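LOST AND FOUND, AGAIN

Quick one this month, I have a stack of other things to get out before 5.

The lost property shelf is full. Really full. July does this every year, people come through with kids and bags and go home with fewer bags. We need it cleared before the floor gets done, so please read this and then come and look.

How it works, for anyone new. Things get handed in at the front desk, Ida writes them in the book, they go on the shelf upstairs. Phones, keys, wallets and anything with a card in it go in the locked drawer instead, ask for those by name and be ready to describe them. Everything else you can just come and claim. No forms. We dropped the forms.

Deadline is the end of the month. After that the clothes go to the Gaillard thrift store and toys go in the box for the playroom, if they're clean. Glasses go to the collection at the pharmacy on Prumer Street. Umbrellas we keep, there is always somebody who needs one.

Still unclaimed from last time: one gray scarf, a left glove (kid size), the blue lunch bag, a paperback with a train ticket for a bookmark. Sérgio Serrano has washed the lunch bag. Please someone take the lunch bag.

Also a bike helmet, and a set of measuring spoons on a ring. If you brought a cake to the spring lunch, check your drawer at home.

Now the newer stuff. The toys are the ones I'd most like to see go home, somebody is missing them at bedtime I'm sure. If your child has been asking after a bear, show them this page. Same if you've been squinting at menus for two weeks. And parents of school age kids, check the pencil cases before you go and buy another one, they cost enough.
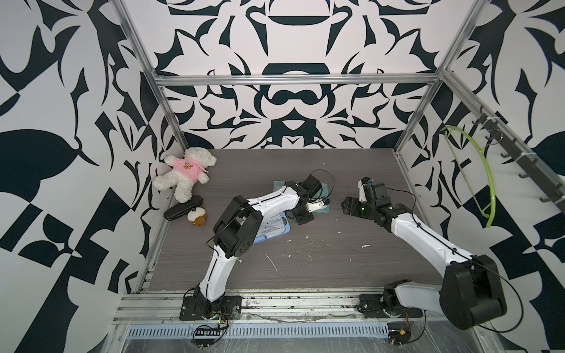

White bear in a pink shirt, small brown and white plush, black zip glasses case. Light blue pencil case or organizer and teal plastic box further forward.

The green hanger is up for grabs too if it's yours, otherwise it goes to the coat rack downstairs, which is short of them.

Can't make it in during the day? Leave a message on extension 733 and say what you lost and when you think you lost it. Omprakash Nishad checks the messages at 9 each morning and will put your thing aside with your name on it. He can hold it for 2 weeks, no longer, teh drawer is small.

And please, label things. First name and a phone number is plenty. Marker on the inside of the tag, or a bit of tape on the bottom of a box. We have a marker at the desk, borrow it, bring it back.

Next month: parking, and the new hours for the side door.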